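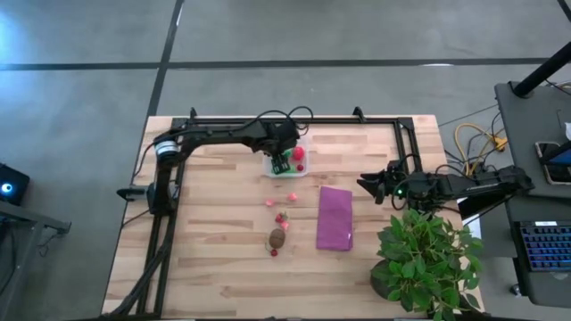 Retamal baking ingredients: product list

Contents
One plain text file of baking ingredients sold by Bostidholm to cafes and small bakeries. Each line is a single product: cocoa powder, flaked almonds, dried fruit, sugar pearls and so on. There are about 100 lines. Mekeck products are listed under their own heading at the end.

Columns
code - Bostidholm order code
name - name as printed on the bag
pack_kg - net weight of one bag
bags_per_case - blank if sold singly
store - ambient, cool or frozen
allergens - separated by semicolons
notes - free text, often blank

Known problems
Flaked almonds appear twice, once under the old code. Use the second line. Sugar pearls come in 2 sizes but share a name, so check the code before ordering. The 8 kg tub of Mekeck glaze has no allergen entry yet - read the label.

Prices are left out. They change too often and are kept in Ititz.

Updates
The list was last checked in March. Older copies give the cocoa case as 40 bags, an error. Send corrections with the order code and a photo of the bag label.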